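Print this post | E-mail this post

The rulebook is fine. It's the exceptions I don't trust.
27 September 2025

I've now read the Mallov guidelines for recording household tasks twice, once on the train and once at my desk with a pencil, and I still can't tell who they're for. They run to 129 numbered rules. A few of those are good. Most of them sound like they were written by someone who has never had to hold a gripper in each hand inside a small bathroom.

For anyone who came here from the older posts about warehouse arms: this is the other end of the business. People go into ordinary rooms, hold a pair of grippers, do ordinary chores, and the recordings get used to train robots. Somebody has to say what counts as a good recording. For a while that was whoever was in charge of the folder. Now we have standards, or at least we have PDFs.

I went through the thing because Maricruz Villalobos asked me to. She manages recording for Cledura, and she wanted a cranky reader before her people signed on to it. I'm cranky and I read, so I was cheap.

Leave the room alone (mostly)

Rule 14 says the room should be recorded "in its natural condition." I'd have agreed with that a few years ago and I agree with it now. A bathroom with one towel and a decorative candle teaches a machine about bathrooms in brochures.

Then comes rule 15, which says "visible clutter shall be minimized." So which is it? I asked Maricruz what her people do and she said they follow whichever one gets the session accepted. That's a perfectly sane answer and it's also how a standard dies. If two rules point in opposite directions, the reviewer decides, and the reviewer's taste becomes the standard without ever being written down.

My suggested fix, sent in and so far not answered, was to drop 15 and replace it with a short list of things that must be moved: medication labels, mail, anything with a name or address on it, anything that would hurt somebody who stepped on it. Everything else stays where it was found.

Markers

Rules 30 through 41 cover the square black-and-white markers on the grippers. They must be clean, flat, undamaged and "visible at all times." At all times! I'd like to meet the person who can turn a wrist to reach behind a toilet and keep the marker in view of a head camera at all times.

Wanting Xue, who does calibration work and has more patience than I do, thinks the phrase was copied out of a factory document where the arm was bolted down and moved along a rail. That seems right to me. She would allow short gaps and ask the operator to start and finish with both markers in clear view. I'd sign that. A person can remember it and a reviewer can check it. As written, every session breaks the rule and so the rule is ignored, and pretty soon the sensible line about cleaning the marker face gets ignored along with it.

The free hand

I was ready to dislike rule 52 and ended up liking it. It says that when one gripper has the object, the other should stay open and in the working area unless the task calls for it to be somewhere else. No parking it on your knee.

I had assumed this was fussiness. Fulgencio Valdovinos changed my mind, over the course of a very long phone call, by pointing out how often people bring in the second hand late and without planning to. The roll slips, the other hand jumps in. If that hand was resting in your lap, the recording shows it flying in from nowhere. I don't know how much that matters to the training. He doesn't either, and he said so, which I found more convincing than any of the charts in the appendix.

About those charts. The appendix says the rules were tested on 1,118 recordings from a site called Nustesport, and that following them led to "markedly cleaner" data. Cleaner by what measure? Graded by whom? The same team wrote the rules, ran the sessions and scored the results. There's no comparison group that I could find. I'm open to being shown a page I missed.

What I'd keep

If Maricruz's people are going to sign something, and it sounds like they are, I'd have them sign a much shorter list.

1. Check both grippers before starting. Wipe the marker faces. If a light that should be on is off, stop and sort it out.

2. Walk the floor first. Cables, loose fittings, boxes. You'll be looking at your hands and won't see your feet.

3. Remove anything private. Leave anything merely ugly.

4. One task per recording, named before you begin. "Toilet paper roll, wall holder" is a name. "Bathroom" is not.

5. Keep the object and the place it's going in view together when you can. With the paper roll, the gripper comes up from just under the holder, and the other one stays open over the lid.
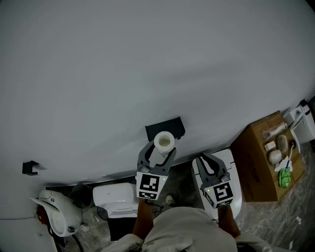
6. If you drop something, keep going and pick it up with the gripper. Reaching in with bare fingers ends the recording.

7. Write down what went wrong in plain words, the same day.

Seven items. I'm sure somebody will want an eighth, and I'm sure it will be about lighting. Fine. My worry is about the step from eight to 129, where each new rule is some reviewer's bad afternoon made permanent.

Maricruz says she'll pass this along. I told her to leave in the part about the charts.

Comments (3)

Oda Tangen
We dropped our clutter rule last year after two reviewers rejected the same kitchen for opposite reasons. Haven't missed it. I do think you're too easy on rule 52, though. Holding an open gripper up for a whole session is tiring, and tired people get sloppy.

Rocío Escobedo
Item 6 is the one my group argues over. Some of us restart after every drop. Is there anything published on keeping the fumbles in, or is it all opinion?

msimang_reader
Page 88, second footnote, has a sort of comparison group. It's small and I don't think it helps them much.

Contact | Copyright the author, all posts | Back to top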